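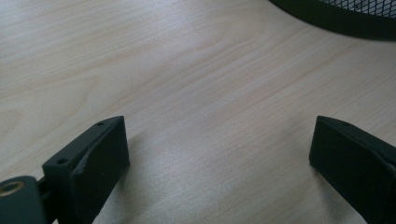 *A pale desktop with the grain running on the diagonal.*

I had fourteen questions written down when I sat down with the artist behind *Jarkine*, and I think I asked four of them. The rest of the time we talked about ferries, bad coffee, and why it's so hard to draw a horse that looks bored. If you've read the series you'll know that's pretty much on brand.

For anyone who hasn't: *Jarkine* is a fantasy manga about a ferry pilot called Gu who carries passengers between river towns and is not supposed to ask them anything. She asks them everything. It started as a self-published web comic, and the artist (who draws under a pen name, prefers to keep even that out of interviews, and was very nice about it) is now working on the seventh collected volume. I've been reading since the second chapter, so I came in as a fan and I'm not going to pretend otherwise.

We started with Gu, because of course we did.

"She was a side character," the artist told me. "She had one page. She was meant to take the real hero across the river and then go home. I drew her leaning on the rail, and I liked her so much more than the hero that I just stayed on the boat."

So what happened to the hero?

"He's in chapter one! He gets off at Zaltside. You can see his back. I get letters asking whether he's coming back and I always say maybe, but between us, he's fine, he got a job."

Zaltside is the big port town where most of the second volume takes place, and it's where a lot of readers (me included) got properly hooked. There's a market sequence in there with almost no dialogue, eleven pages of stairs and awnings and people shouting prices in tiny letters. I asked how long it took and got a groan.

"All of July. I had this idea that every stall should be selling something different, and I wouldn't let myself repeat a stall. By the end I was drawing a man who sells only left gloves. I said, okay, he's funny, he can stay, but I'm going to bed."

The left-glove man has since shown up three more times. He has a family now.

I wanted to know how a chapter gets made these days, with a real schedule and real deadlines, and whether it's changed much from the web years. The answer was longer than I expected. The story gets worked out first in a cheap notebook, only words, no drawings allowed. Then come thumbnails, small enough that a face is just a dot and a line. The artist was firm on that point.

"If the page works when everyone is a dot, it's going to work. When I draw the thumbnails too big I start falling in love with an eyebrow, and then I keep a bad panel for the sake of the eyebrow."

Pencils are still on paper. Inks moved to a tablet around volume three, and I have to admit I'd never noticed the switch, which seemed to please the artist quite a bit. The lettering of sound effects is still done by hand, though, and scanned in.

"I tried fonts for one chapter. The splash sounded like it came from an office."

We got on to numbers for a minute, mostly thanks to me. Volume one is 128 pages. Volume six is 289, and it was planned as the short one. I asked if an editor had tried to rein that in.

"Oh, yes. We had a phone call. I said I could cut it down, and then I sent it back and it was four pages longer. We don't talk on the phone about length anymore, we do that in email, where I can't talk anybody into things."

Volume six is also the one that brings in Fosel, and I'd been saving this one up. (Mild spoilers from here to the end of the next few paragraphs. Skip ahead if you're behind!)

Fosel is the river inspector, the closest thing the series has to a villain, and he's so polite that it takes a while to work out how much damage he's doing. He checks permits. He writes things down. He thanks people. By the end of the book half the ferries are tied up at the dock and he's never raised his voice once. I told the artist he scared me more than the swamp king did.

"Good! The swamp king was me at twenty-four, thinking scary meant teeth. Fosel is from standing in line at counters. I gave him very small pupils and very clean cuffs and that was the whole design. I drew roughly 70 versions of his hat first, and then took the hat off."

Is he going to get what's coming to him?

"I don't know if he has anything coming. He believes he's helping. I've written an ending for him, and then I've written a different one, and at the moment they're both in the drawer. Gu would probably offer him tea. That worries me — she'd mean it."

I tried to get something about the animated version, which fans have been arguing over ever since the announcement, and I got politely Foseled myself. The artist has seen some early boards, likes them, and can't say who's playing Gu. I asked about the music and got a big smile and a zipped-lip gesture. The one thing I did get was that the market sequence will be in it.

"They asked if they could simplify the stalls. I said sure, please, save yourselves. They sent back a drawing with more stalls than mine. So those people and I are going to get along."

Toward the end I asked one of the questions from my actual list, which was what the artist reads to relax. Cooking manga, mostly, and old sports series, the kind where a single pitch lasts half a volume. Not much fantasy.

"When I read fantasy I start checking how they did the boats."

And the horse? There's one in the first chapter of volume seven, a tired gray one who spends a whole trip standing on the ferry deck and looking at the water. It took more redraws than any of the people around it. Draw the ears a little too far forward and it's interested in something, a little too far back and it's mad. The artist pulled out a folded sheet of horse heads to show me, a whole page of them, each one slightly less impressed than the last, and pointed to one near the bottom corner.

"This one. This is a horse who has been on a ferry before."

Volume seven is still being inked, and there's no release month to share yet. I asked twice.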